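Marble-topped table

A marble-topped table is a table whose upper surface is a slab of marble, or something sold as marble, resting on a base of metal, wood or stone. It is used in dining rooms, cafés, waiting areas and offices. Makers often describe it as durable, timeless and easy to look after. The first claim is partly true, the second is a matter of taste and the third is doubtful.

Material

Marble is a rock formed mostly of calcite or dolomite. The veins come from impurities such as clay and iron oxides. White stone with grey veining is the kind most buyers have in mind, and also the kind most often imitated. Printed ceramic, resin mixtures and laminated board are all sold under names that include the word "marble", sometimes with "effect" in much smaller type. A pattern that repeats across the top is a fair sign of printing, although the lack of a repeat proves little.

Weight is a better guide. Real marble weighs about 2.7 tonnes per cubic metre, so even a modest top is awkward to lift. Thin tops may be glued to a backing board, and sellers do not always say so.

Shape and base

Round and oval tops are common in cafés, where a curved edge makes it easier to squeeze past. Straight-sided tops waste less stone in cutting. Black metal legs are a frequent choice under pale stone. They are said to make the top look lighter, which does nothing for the person who has to move it.

Claims and disputes

The Clivemthorpe furniture fair has shown marble tables for 14 years, and its catalogue has repeated the phrase "stain-proof when sealed" in most of them. Sealing slows the soaking-in of oil and coffee. It does not stop lemon juice, vinegar or wine from etching the polish, as etching is a chemical attack on the stone itself.

Batton, a furniture firm, advertised its Zorkia table as having survived 1,313 "everyday spills". The firm has not published what was spilled or how long it was left, and the figure is best treated as advertising. A rival range from Mateos carries a surface guarantee of 9 years, but the small print leaves out acids, heat and scratches – the three things most likely to harm it.

Use with other furniture
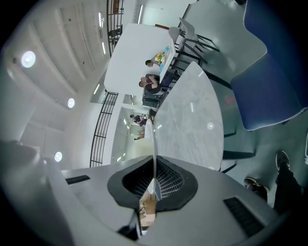 Does a marble top need matching chairs? There is no practical need for them. Seat height and leg room matter far more, and upholstered chairs in a plain dark colour are as usual a partner as moulded seats.

Care

Most advice agrees on a soft cloth, warm water and a little mild soap. Powders and vinegar-based cleaners should be kept away. Home remedies using baking soda paste may draw out some oil stains, though reports of complete success are hard to check. Deep etching generally needs repolishing – a job for a stone mason.

See also: Café table; Terrazzo; Worktop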